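# Nullura Savings Club: Questions We Get a Lot

Last tidied up in June by Sylvie Gill, who also answers the phone.

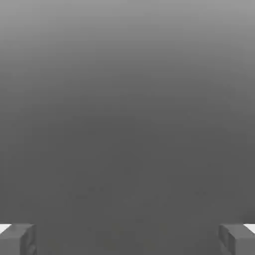

*Gray surface with two gripper fingers, computer rendering.*

Most of these come from members of the Bruvach plan who opened the welcome packet, read two pages, and put it in a drawer. We sympathize. We wrote the packet.

## What is a certificate ladder?

You split your savings into several certificates that end at different times. One might run a year, the next two years, and so on up. When the shortest one matures, you either spend it or put it in a new certificate at the long end. It's a dull way to save, and that's most of the appeal.

## How much do I need to start?

The smallest certificate we sell is $300. A five-step ladder takes $2,000, and no, we can't explain why that isn't five times 300. The longer terms have higher minimums. There's a table in the packet, page three, just past where everyone stops.

## Can I take my money out early?

Yes, and it will cost you. On a one-year certificate you lose three months of interest. On anything longer you lose six. If you haven't earned that much yet, the difference comes out of what you put in. People are always surprised by that last part, usually in month two.

## What happens if I forget a maturity date?

We mail a notice 30 days ahead. After the date you have a ten-day grace period. Say nothing and the certificate renews for the same term at whatever we're paying that day, which may be less than you remember. Last year 197 members got renewed this way. A fair number called to ask who had authorized it.

## Is the rate fixed?

For the life of each certificate, yes. If rates go up the week after you buy, you'll be annoyed. If they go down, you'll feel clever and tell your brother-in-law. A ladder means you get a little of both every year.

## What's the difference between Mak and Nullel?

Mak certificates pay interest into your checking account every quarter. Nullel certificates keep it and compound it until the end. Same rates, same penalties. The names were picked before any of us worked here.

## Can I mix the two?

You can. Some retired members hold Mak at the short end for spending money and Nullel for the rest. Each certificate is one kind or the other, though, and you can't switch it partway through.

## Do I owe tax on interest I haven't touched?

Generally, yes. In a regular account, interest is usually taxed in the year it's credited, even if it's sitting in a Nullel certificate you can't get at without a penalty. We send the form in January. Ask a tax preparer about your own case. Sylvie is good but she isn't one.

## Why did my statement show $846 instead of a round number?

That question came from one member, then from about a dozen more with different numbers. Your statement shows principal plus interest to date. The welcome letter shows only what you deposited. Both are right.

## Can I name a beneficiary?

Please do. It's one form, it's free, and you can change it as often as your family gives you cause. Each certificate needs its own form, including renewed ones if you want a different name on them.

## Can I do all this online?

You can check balances and set maturity instructions. You can't open a new certificate, for which you'll need to come in or call between 9 a.m. and 4 p.m. We've been told the website will catch up.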